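**Corridor navigation: depth auxiliary loss, Zolska simulator**

*Posted by jbrandao, Mon 15 November*

The Trindade group has completed its evaluation of the depth auxiliary loss on the doorway task. 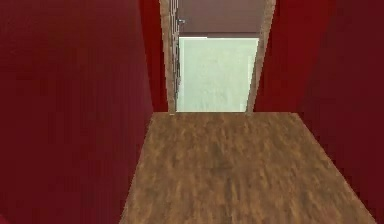
The agent receives color input only. With the loss enabled, it reached the goal room in fewer steps on all 3 held-out maps. Settings were otherwise unchanged from the July baseline.

Jucélia Brandão

---

**skalura_nav** wrote:

Thank you for the report. Were the wall textures also held out? Plain red walls and a pale green room beyond make the opening easy to find by color alone.

---

**jbrandao** wrote:

> Were the wall textures also held out?

They were not. Only the layouts were new.

---

**cinotgate** wrote:

I do not share the concern. The baseline saw the same textures and still did worse.

---

**skalura_nav** wrote:

That supports the comparison between the two agents. It does not support the word "generalization" in the abstract. I would ask that it be removed until a texture swap is run.

---

**jbrandao** wrote:

The wording will be revised. The texture swap is queued with 2 seeds per map.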